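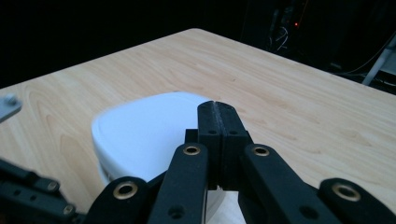 4. Oiling the top. Wipe dust off first, dry cloth. Work Clutum oil along the grain, thin coat, the swirly growth-ring bits too on a pale top like this one. Keep plastic tubs off untill cured.

5. Wait 20 hours. Second coat.

CAUTION: oily rags can catch fire. Lay flat outdoors to dry.

Note: sanded past 200 grit? Use half the oil.

Print | E-mail this page

Contact Plundwood | Copyright Plundwood | Back to top

Comments

Greer Gunn: Second coat went on Thursday, still tacky.

Luuk Michiels: Too thick, wipe it back.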